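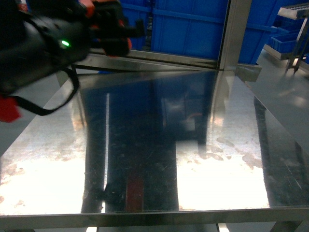 A steel table top, polished until it works a bit like a mirror.

Why are some things shiny and some things dull?

By Jiahui Fan, for the Flunby Why Shelf
Reading time: 4 minutes

Have you ever pulled a funny face at yourself in the back of a spoon? I hope so, as it's one of the best things about spoons. But have you ever tried it with a jumper, or a piece of toast? You can pull the silliest face in all of Australia and the toast will show you nothing at all. A reader called Shiyu Yuan wrote in to ask us why that is (it was letter number 587 in the Why Shelf box, so sorry for the wait, Shiyu!).

To answer it we need to think about light, and I like to think about light as lots and lots of tiny bouncy balls.

Bouncing off something smooth

Picture yourself throwing a ball at a nice flat wall. Throw it straight and it comes straight back. Throw it in at a slant and it heads off at the same slant on the other side. Light does this too when it lands on something very, very smooth. All the light coming from one spot leaves in a nice tidy order, so when it reaches your eyes you can see what it bounced off before, like a lamp, or a cupboard, or your own nose.

Polished steel is wonderful at this. The table top at the start of this page has so much going on in it - dark patches, a streak of red, a thin bright white stripe - and you might think somebody had painted them there. They're reflections! Some parts of the steel are so full of glare that they look nearly white, and if you were sitting at that table you'd probably want to shuffle your chair along a little.

What about a floor?

Floors can be shiny as well, though usually not quite as shiny as steel. Some floors have a clear or coloured coating on them called epoxy (say it "ee-POX-ee"), which goes on runny and then sets hard and smooth.

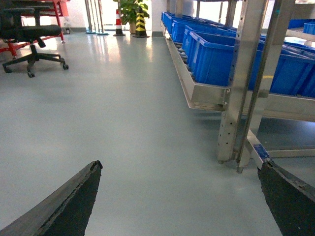 Page last changed: 3/6/19

The glossy floor in our second photo is a pale greyish blue, and there's a long, soft, whitish gleam down the middle of it. Look near the bottoms of the things standing on it, too, and you'll find faint, smeary dark patches. Those are reflections again, only blurry ones. A floor like this sends most of its reflected light off in nearly the same direction, with a bit of a wobble, and so you get a smudgy shape where a mirror would give you a sharp one. You could see roughly where a chair was but you wouldn't want to comb your hair in it.

Bouncing off something rough

Now imagine throwing your ball at a big pile of rocks. Who knows where it would go! It might fly left, or up, or right back at your tummy. When light lands on something bumpy or fuzzy it gets scattered every which way, and no reflection can hold together. We call a surface like that "matte", and it rhymes with "cat".

The bumps don't need to be big, by the way. They can be much too small for you to feel with your finger, which is how a plastic lid can be smooth to touch and still look dull. Cloth and felt are rougher again, with all their little hairs, and black ones soak up most of the light before it can bounce anywhere.

Look at the storage box below, with its powdery pink sides and its matte white lid. It's sitting on a black, felt-like table covering, and there's no upside-down pink box underneath it, just a soft shadow. The lid also has a frosted window in it. Frosted means you can only partly see through, and the light gets jumbled on its way in and out. Fuzzy black coverings do have one small trouble, which you'll know if you own black trousers - every bit of lint shows up!

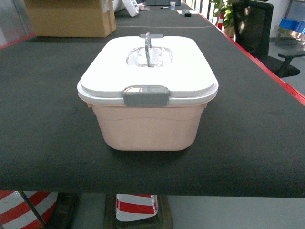

Try it at home

You'll need a torch, a metal spoon, some kitchen foil and an old sock.

1. Make the room as dark as you can.
2. Shine your torch at the back of the spoon. Can you find the bright spot? Please don't aim it at anybody's eyes.
3. Shine it at the sock and look for a bright spot there.
4. Lay the foil flat and have a look for your reflection. Now scrunch it up, open it out again and have another look.

The foil is my favourite. It's the very same metal before and after, and you've only changed its shape, but your reflection breaks up into little glittery bits and you'll never get it properly flat again, no matter how long you rub it with the sock.

Comments (3)

Shufen Mao: We did the foil one with our Year 2s and now there is foil everywhere. They want to know if water counts as shiny?

Jiahui Fan: It does, Shufen! Try a tray of still water first and then give it a jiggle.

Hongjun Shao: my sock had a bright spot but it was a sparkly sock

Get the Why Shelf in your inbox each month. Ask a grown-up to sign up for you.
This site uses cookies to remember your settings. OK / Find out more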